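Plustmont table care: common questions

How often should I oil my table?
Twice a year is enough for most homes. We suggest once in February, when the heating has been on for months, and once in late summer. Tables used for meals every day may want a third coat.

Which oil do you recommend?
Any clear hard wax oil sold for worktops. Do not use olive oil or sunflower oil. They stay sticky and go off.

My table has a lacquer finish. Do I oil it?
No. Wipe it with a damp cloth and dry it. Oil sits on top of lacquer and leaves smears.

Will the grain on my table match the one in the shop?
No two tops match. Some are straight all over, others have a wave in them — we don't sort them by pattern, and we can't hold one back for you.
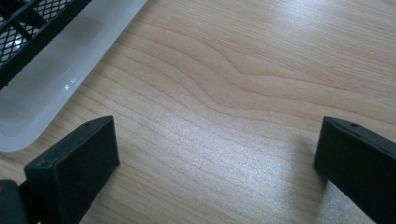

Pale tops with a wavy patch in the grain.
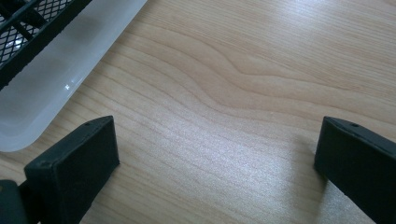

Charoen Sitthichai wrote to ask us to add that pale tops darken in sun, and that anything left in one spot for a season will leave a lighter mark. He turns his table end to end every few months and says the colour has stayed even. We agree with him. Marks of this kind usually fade once the whole top gets the same light.

How do I get rid of a white ring?
Leave it for a day first. If it is still there, rub gently along the grain with a soft cloth and a little wax. Do not use a hair dryer on lacquer.

Can I order a larger size?
The Birnum comes in two lengths. The longer one is 1,598 and seats 10 if you use benches. Prices are on the order page.

Do you deliver outside Switzerland?
Not at present. Tables can be collected from our Basel store. Allow 7 working days after we confirm your order.

Page last changed Jun 25, 2019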